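4.3 Mounting the Nulona ceiling camera

Turn off power at the switchboard before you open the ceiling unit. If your unit was installed before January, check that the bracket is stamped 359. Older brackets do not fit this camera.

1. Hold the bracket against the ceiling unit and mark the screw holes.
2. Fit the two short screws by hand, then tighten with the supplied key. Do not use a power driver.
3. Feed the cable through the grommet, leaving 20 cm of slack for servicing.
4. Click the camera onto the bracket and tilt it towards the area you want covered.

CAUTION – Use a stepladder on a level floor. Do not stand on benches or chairs.

5. Restore power and wait for the status light to stop flashing.
6. Open the Nulona app, choose Add Device and enter the code on the card.

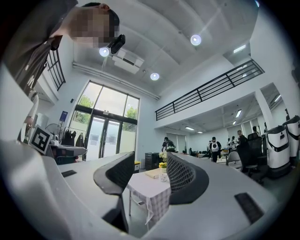 7. Check the live view at the angle you have set. If the picture is upside down, go to Settings – Orientation and select Ceiling.
8. Lock the tilt screw and save the position.

NOTE – Error 103 means the camera has not found your network. Move the router closer, or use the Matubbar extender (sold separately), and repeat from step 6.

Clean the lens with a dry cloth only. Household sprays will cloud the cover.

Print this section | E-mail this section

Comments

Ludivine Mallet: Step 2 should say which way the washer faces. Mine was loose until I flipped it.

Kenneth Moffat: Kept getting 103. Changed the wi-fi channel and it connected first go.

Tahira Mohmand: Is there a black bracket? The white one is the only colour I can find.

© Flernedell Home Systems. Updated 11/03/2022. Contact us | Back to top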